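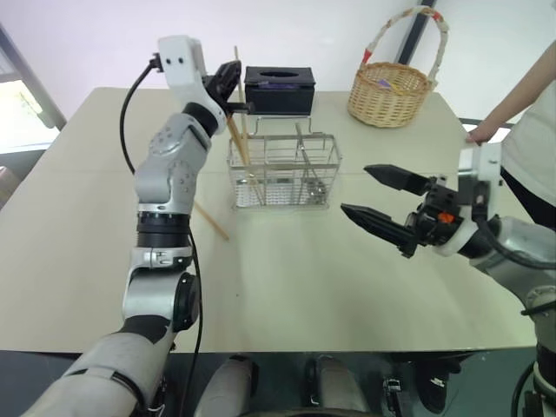

How do I set up a help rota for a friend who is caring for her mum full time?

Asked by Gilledholm Lass in Looking After Others
Sunday, January 19, 2020
309 views, 3 answers

My friend has been looking after her mum at home since last May. Her mum has had two strokes, can't be left alone for more than a few minutes, and doesn't sleep well, so my friend doesn't either. There's a brother but he lives abroad. A paid carer comes in the mornings on weekdays to help with washing and dressing and that's all the outside help they have.

There are 14 of us who would like to do something. Some are from our choir, some are neighbours, a couple are people she used to work with. Every time one of us says "let me know if you need anything" she says she's fine, thank you, and then I see her in the Co-op looking like she's been awake for a week. I don't think she's being proud exactly. I think she hasn't got the energy to work out what to ask for and who to ask.

So I'd like to get a proper rota going. My questions are:

How do we find out what she really wants without giving her yet another job to do?

Is it better to use an app, a shared spreadsheet, or a bit of paper on somebody's fridge? Three of the group don't have smartphones.

How do you stop it fizzling out? We did something similar when another choir member broke her hip and it was all lasagne for two weeks and then nothing.

Also, would it be odd to offer to sit with her mum? None of us are trained in anything and I don't want to overstep. Her mum knows me a bit, from years back, but her speech is poor now and I worry I wouldn't understand her.

Thank you in advance, I'm new on here.

Best answer
Serpil Ekinci
Answered the same day, 41 people found this helpful

Oh, I love this question! I ran one of these for two and a half years for a couple on our street in Mutgate (he had Parkinson's, she was doing everything) and it was one of the best things I've ever been part of, so please do go ahead with it. Fourteen people is a fantastic number to start with.

First thing. Go round and see her on your own, with a cake or whatever, and don't ask what she needs. Ask her to tell you about yesterday. What time did you get up, then what happened, then what. Write it down as she talks. When I did this with my neighbour she'd told everyone for months that she was coping, and then going through one ordinary Thursday we found that she hadn't had a bath with the door shut since Christmas, the bins were a nightmare because the lane is steep and she couldn't leave him long enough to get them down, and she was paying for a parking permit she didn't use because she couldn't face the form. All of those were things somebody could do!

Then you go home and turn it into jobs. Make them small and put an end on them. "Help with the garden" frightens people off. "Mow the front lawn, every other Saturday, mower is in the shed, key under the blue pot" gets taken in five minutes. Ours looked like this:

Bins down on Tuesday night, back up Wednesday
Prescription from the chemist, last Friday of the month
One load of bedding, collected Monday, back Tuesday
Sit with him Thursday 2 till 4
Cooked meal on Sunday, in a dish that doesn't need returning
Phone call to her (her, not him!) on Wednesday evenings
Walk the dog, mornings, shared between three people

Show her the list before anybody signs up and let her cross things out. My neighbour crossed out ironing straight away — she liked ironing, it was the only time she listened to the radio. You'd never guess that from the outside.

On app or paper, I'd say both, with you as the join between them. We had a shared calendar for those who wanted it and I rang the others on a Sunday evening. It took me twenty minutes and I got all the gossip. What matters is that your friend never has to look at it or update it. She gets one piece of paper on her own fridge saying who is coming this week and when, and your phone number at the bottom. If something has to change she tells you and only you.

As for fizzling out, the lasagne problem is so real! Everyone piles in at the start. What worked for us was asking people to sign up for 8 weeks and then stop. Properly stop, with a thank you, and they could sign up again or have a rest. Nearly everybody came back after a break. Start with half your fourteen and tell the other half their turn is coming, and you'll still have fresh people when the clocks change.

And do sit with her mum, it isn't odd at all. Do the first few visits while your friend is in the house. Let her go and lie down upstairs, or sort the post, while you get used to each other. Ask her to show you how her mum likes her tea, how she says yes and no, what a bad turn looks like and what to do about it. Anything involving lifting, the toilet or tablets, leave to your friend or the carer unless somebody has properly shown you how, and agree that out loud beforehand so there's no awkwardness.

With the speech, take your time and ask things she can answer with a nod. Bring something to look at together. I took old seed catalogues, and we'd go through them choosing what we'd plant if we each had a walled garden and a staff. Photos of the choir from years back would be wonderful if you've got any.

One more while I'm here. Get her GP surgery to put her down as a carer if they haven't, and ask the council about a carer's assessment. You could offer to sit beside her while she rings. The hold music is much easier with company.

Come back and tell us how it goes!

Comments on this answer

Gilledholm Lass: This is brilliant, thank you so much. The "tell me about yesterday" idea had never crossed my mind. I'm going round on Wednesday.

Serpil Ekinci: Lemon cake. Trust me.

pottingshedpete: Seconding the dish that doesn't need returning. When my wife was ill I had a tower of other people's Pyrex in the hall and no idea whose was whose.

Answer 2
Miroslava Šťastný
9 people found this helpful

I was the one being helped, so here is the other side of it. I looked after my dad for four years and a group from the Koubek Street allotments did a rota for me. I'm still so grateful I could cry typing this.

Things I wished they had known at the beginning:

Text before coming, even if it's on the rota. "On my way, there in ten" is enough. Dad could be in any state and I wanted the chance to get him decent.

Please don't stay for a chat unless I ask you to. Or do, but leave after one cup. I used to feel I had to entertain people and then I'd be behind all evening.

Don't tell me I'm amazing. Tell me what happened at the allotment. I was starved of ordinary news. One man, I won't name him, used to give me a full report on the committee's argument over hosepipes and it was the highlight of my month.

Two hours is much better than one. With one hour you get to the shop and back and that's it. With two you can sit in the car by the river for a while and stare, and I did that a lot.

Food: ask about chewing and swallowing before anybody cooks for her mum. After a stroke this can be serious and she may be on soft food or thickened drinks. Dad was. We were given beautiful stews he couldn't have, and I ate them all. Small tubs for the freezer, labelled with what's in it and the date, one portion each.

Ask about money gently, or better, don't ask and just see to it. Our group had a tin for the petrol for hospital trips. I never knew who put in.

And keep going afterwards. When Dad died the visits stopped the same week, I think because people thought the job was finished, and the house was so quiet. If you can, leave one name on the calendar every week for a few months after. That may be a long way off for your friend and I hope it is.

You sound like a lovely friend. She's lucky.

Comments on this answer

Gilledholm Lass: I've printed this out. Thank you. I hadn't thought about swallowing at all and I was about to organise a soup week!

Serpil Ekinci: The two hours point is spot on, I'd change our Thursday slot to start with if I did it again — people said two but by the time they'd arrived and got settled it was more like an hour and a half. Book two and a half.

Miroslava Šťastný: Yes!! Do that.

Answer 3
ustar_dave
1 person found this helpful

just make a whatsapp group and put everyone in it. works for our five a side

Comments on this answer

pottingshedpete: She said three of them haven't got smartphones, Dave.

ustar_dave: fair. ring them then

Update from the asker

Went round on the Wednesday with the lemon cake. It took two hours and we only got as far as lunchtime on the Tuesday because she kept stopping to laugh, and then she had a bit of a cry, and then her mum wanted some cake (allowed, mashed up with custard). I came home with nineteen jobs on the back of a choir programme. She crossed out four. The one she wanted most was for somebody to take the car for its MOT!

Seven of us have signed up to the end of March and the rest are down for spring. I'm sitting with her mum on Fridays with the old choir photos. She pointed at me in one from 1,000 years ago, with the perm, and said "dreadful" as clear as anything.

If anyone has tips for a helper who keeps swapping days, I'll put that in a new question.

Related questions

What can I cook for someone on a soft diet?
Do I need permission to collect a neighbour's prescription?
How do I offer help to somebody who always says no?
Thank you presents for a team of helpers, small budget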